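Desktop Teardown and Refit - Project Report
Hardware Unit, Term 2
Group: Chukwuemeka Wike, Gisela Carrasco
Submitted Friday

1. What we did

Took an old Dell tower from the Pevholm storeroom, stripped it to the point where the CPU was out in the open, wrote down the order, put it back together. Goal was a sheet that the next group can follow without asking us. Tower on its side for all of it, side panel off, on the big slotted table.

Cooler off, processor still in the socket:
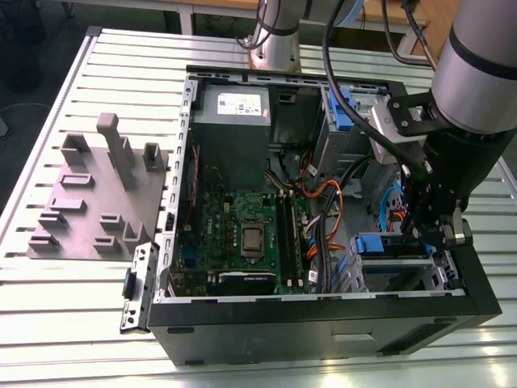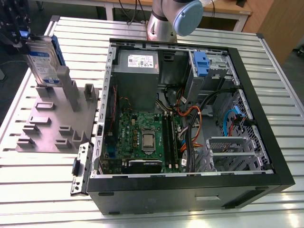 Gisela Carrasco wrote back on our draft that the power leads should come off before the cooler is touched, every time, and that our first version had it the other way round. She was right. Her words were that a cooler with a cable draped across it never lifts straight, and you end up twisting against the socket. Step order below is the fixed one.

She also asked why we left the processor in. Answer: the brief only wanted it exposed. Lifting the retention bracket is a seperate lesson and we had no spare if a contact got bent.

2. Why this machine

Shehu labs offered us two towers. The other one was smaller and everything in it was stacked on top of everything else, so you had to pull the drives before you could even see the board. The Dell opens flat. Optical bay at one end, power supply up against the far side, board laid out where you can reach it. Good for teaching. Bit heavy to carry up from the Pevholm basement though, take a trolley.

3. Tools

- Phillips no. 2, medium length
- Plastic spudger (we used an old loyalty card for the first hour)
- Isopropyl wipes
- Thermal paste, small tube
- Wrist strap
- Egg carton for screws. Label the cups before starting, not after

4. Order of work

a) Shut down, wall plug out, hold the power button in for a few seconds.
b) Tower down on its side, panel off. Keep the panel somewhere it can't slide off onto feet.
c) Photo of every cable before you unplug it. Phone is fine.
d) Board power leads. Squeeze the clip, rock gently, pull on the plug and never the wires.
e) Fan lead off the board.
f) Cooler screws, a bit at a time, corner to corner. Don't take one all the way out first.
g) Twist the cooler slightly, lift straight up. If it sticks, stop. Run the machine ten minutes on another day and try it while it's a little warm.
h) Wipe the old paste off processor and cooler.
i) Memory. Latches at the ends of each slot, push outward, stick pops up.
j) Drives. Blue bits on the bays are the latches, no tools needed, we wasted ages looking for screws that don't exist.
k) Graphics card stays in for this exercise. Ours did.

Going back together is the same list from the bottom up, with new paste before the cooler.

5. Timing

First go took us 70 minutes, a lot of that was hunting for the right screwdriver and arguing over step d. Second go, 50. Third one we didn't time because the fire drill went off in the middle. We think a new pair with our sheet should manage it inside a double period, but we have not tested that with anybody from Trerkwood yet.

6. Problems

Cables. This was the main one. Orange, yellow and red power wires come across in a bunch, with thicker black stuff running near the memory slots, and if you don't tuck it back the way it was the panel won't sit flush. Chukwuemeka tied ours with a strip of velcro and it made a big difference. Zip ties are a pain because the next group has to cut them.

The blue SATA cable is stiffer than it looks. Loop it, don't fold it. We folded the first one and replaced it to be safe, cost came out of the unit budget.

Paste. Too much the first time, came out the sides when we screwed the cooler down. A blob the size of a grain of rice is enough. Cleaned it all off and started over, which is probably where ten of the 70 minutes went.

Screws. Finished the first rebuild with one left over. Found where it went eventually (cooler shroud). Hence the egg carton.

7. Result

Rebuilt tower posted and got into setup on the second rebuild. First rebuild gave us beeps, memory not pushed all the way in on one side. Reseated it, fine. Listen for both clicks.

8. If we did it again

Label the cables with masking tape as well as taking photos. Colour of the plug doesn't tell you much when three of them look the same on a small screen.

Do the cleaning first. There was a lot of dust around the power supply and some of it ended up on our wipes and nearly in the fresh paste.

Get the draft to Gisela earlier so step d isn't a last-minute rewrite. Would of saved us an evening.

Printed copies of the step sheet are going to the Brarasville campus in November, with a blank column for their own times. Egg carton stays with the tower.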